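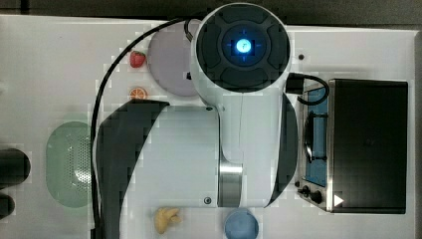

Search this site
Enter keywords
Go

PRESS RELEASE
For immediate release

Wendden Toy Library to reopen in larger space on Jekard Street

WENDDEN. The Wendden Toy Library will reopen to members and the public on Sat 2 December at its new address, the former Hoxha furniture store on Jekard Street. The library closed its old location above the post office in October to pack and move its collection.

The new space is on the ground floor and has a level entrance from the sidewalk. The old rooms could be reached only by a flight of stairs, which made visits hard for families with strollers and for grandparents picking up toys for the weekend. Parking is available in the lot behind the building, with the entrance on the north side.

"We had people waiting at the bottom of the stairs while one of us ran the toys down to them," said Tarek Saliba, director of the library. "It worked, but it was slow, and you can't really choose a puzzle from the sidewalk. Now they can come in and look."

What members can borrow

The library lends 600 items to families with children from birth through elementary school. These include building sets, wooden puzzles, ride-on toys, board games, musical instruments and costumes. A family membership allows up to 6 items at a time for four weeks. Items may be renewed once if no other family has reserved them.

Larger items, such as the indoor slide and the train table, are lent one per family and must be booked ahead at the desk. The library doesn't deliver. Families borrowing the train table should bring a vehicle with fold-down seats.

Membership costs $70 a year. Families who receive food or housing assistance may join at no charge by showing a current benefit letter at the desk. The letter is not copied or kept.

Pretend food and kitchen sets

Play kitchen sets were the most requested items in the library's last member survey, and many families asked for more pieces that could be used by toddlers and older children together. The library has put part of a grant from the Weledska Fund toward expanding this part of the collection. The sets mix toy food with kitchen pieces, and they include soft items such as a fuzzy red ketchup bottle with a tomato on its label.

Each set is lent in a zippered bag with a list of contents inside. Members are asked to check the list before returning the bag. A missing piece should be reported at the desk, and there is no fee for the first one. Fabric pieces should not be machine washed at home. The library cleans them between loans.

"The bags come back with a carrot missing and then the carrot turns up in March," said Nizar Tannous, who manages the collection. "Please just bring it in when you find it. We keep a bin for strays."
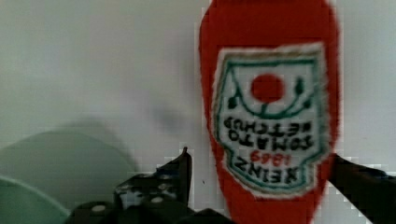 Opening day

Doors open at 10 a.m. and close at 4 p.m. New members can sign up throughout the day and borrow right away. Adults need to bring a photo ID and proof of address. Children do not need cards of their own.

Story time for children under five will be held at 11 a.m. in the back room. In the afternoon, staff will run a board game table for older children and their parents. Both are free and open to nonmembers. No registration is needed, but space for story time is limited and families will be seated in the order they arrive.

Items borrowed before the move may be returned on opening day or at any time during the following two weeks. No late charges will apply to these loans. The return box at the old location has been removed, so please do not leave toys at the post office.

Regular hours

After opening day, the library will be open Tuesday through Friday from 1 p.m. to 6 p.m. and Saturday from 10 a.m. to 4 p.m. It will be closed on public holidays.

Donations

The library accepts clean, complete toys and games in working order during regular hours. It can't accept stuffed animals, car seats, cribs or anything that has been recalled. Donors with large items should call first.

About the Wendden Toy Library

The Wendden Toy Library is a nonprofit lending library for toys and games. It is supported by membership fees, local donations and grants.

Media contact: Tarek Saliba, Director, Wendden Toy Library, Jekard Street, Wendden

Contact us | Copyright Wendden Toy Library. All rights reserved. | Back to top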